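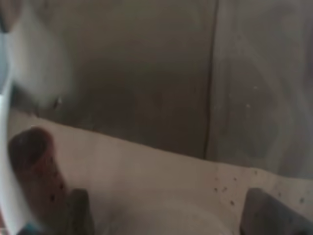 6 min read

October 2025

Dear Britta and everyone at the Heitmann Fund,

Well, we made it through the first stretch! You asked for a plain update on how the grant to our church food pantry is being spent and what we've learned so far, and I'm going to write it the way I'd tell you over coffee, if that's all right. The spreadsheet is attached separately and it's in much better order than I am.

I'll start with the number you'll want first. We served 334 households between the opening of the Andau Street site and the end of the reporting period. Our application said 500 by the end of the full grant year, so I feel good about where we stand. Please do remember that a household in our books gets counted once, however often they come. A family who has been in every week since we opened is still one line on the sheet. I know Mastent Community Church counts visits, and their totals look a lot bigger than ours on paper, so I wanted to be clear before anyone sets the two side by side.

Getting the hall ready

The fellowship hall took longer than I told you it would. We had the kitchen side finished on schedule, but the county wanted a second handwashing sink near the packing area, and the line had to come through a wall that turned out to be thicker than the drawings said (the drawings are from the 1960s and I have stopped trusting them on anything). That cost us two weeks and used up most of the building contingency. There's a little left and I'd like to keep it where it is until winter is over, if you don't object. The roof above the loading door worries me.

The refrigerator and the two chest freezers are in and running. We bought the refrigerator used from a restaurant that was closing and paid well under the budget line, and with your okay by email we moved the difference over to fresh produce. People really do want fresh produce! I could have filled the whole hall with onions and potatoes and sent every last one home with somebody.

How the pantry runs now

When we applied, I described a system with pre-packed boxes. We did that for the first month. The boxes were quick to hand out, and the line moved, but we kept finding cans left on the wall by the parking lot — beets, mostly, and that pumpkin filling we had far too much of. Ludger Fröhlich, our outreach coordinator, had been pushing for a choice pantry from the beginning, and I had been dragging my feet on it because I thought it would need twice the people. So we tried it for one evening, then another, and we haven't gone back.

Folks now take a card at the door, with points according to family size, and walk the shelves with a helper. It does take longer. A box pickup was over in a few minutes and a choice visit is more like twenty. But the waste is way down, and people stay and talk, and a few of them have started coming to the Wednesday supper, oh dear, I suppose I should just say the midweek supper, since we may be moving it to suit the choir.

We have 36 people on the helper list. Some of them come every time and some I've seen once, so I wouldn't read too much into that. What we're short of is drivers with a truck or a van for the supermarket pickups. Right now it's me and one other person, and when my back went out in the summer we missed a pickup entirely. I've written to three of the other churches in town to ask about sharing the route.

The sign-in software

You gave us money for a sign-in and inventory program, and we went with Rallel. I have mixed feelings. The sign-in part is lovely. A returning family gives a last name and they're in, and we no longer ask people to fill out the same form over and over, which I always hated watching. The inventory part we've more or less given up on for now. It wants every donation entered by item and weight, and when somebody's trunk is full of mixed bags from a school drive, that is an evening's work. We weigh the lot and write down one number. If your reporting needs it broken down further, let me know soon and I'll work out a way to do it.

Spending, in short

Equipment came in under budget. Building work came in over, as I said. Food purchases are close to plan, a bit heavy toward the end because two supermarket donations were smaller than we'd been told to expect. Software is paid through the year. We haven't touched the transportation line, and I'd like to ask whether some of it could go toward mileage for drivers. I think I might get another driver or two if they weren't paying for their own gas.

What didn't go well

The evening hours on the Andau side of town have been quiet. I was sure working parents would come after six, and they mostly haven't. One mother told me the last bus leaves before we've finished serving, and I felt pretty foolish for not checking. We're going to try opening earlier and see what happens.

The recipe cards were also a bit of a flop. We printed far too many, all in English, and a good number of our families read Spanish first. A retired teacher from the congregation is translating them now, and we'll print fewer this time.

Next steps

Between now and the next report I'm hoping to have the shared pickup route settled, the new hours posted, and a food safety class held for the helpers who missed the first one. The holiday meal sign-up is already open. Ludger is handling that and would welcome a phone call about whether your matching gift from last year is on again, because it changes how many turkeys he orders.

I need your answer on two things, the mileage question and the contingency. Everything else can wait for your visit. Park around the back when you come. The front lot is being resurfaced.

With thanks from all of us at the pantry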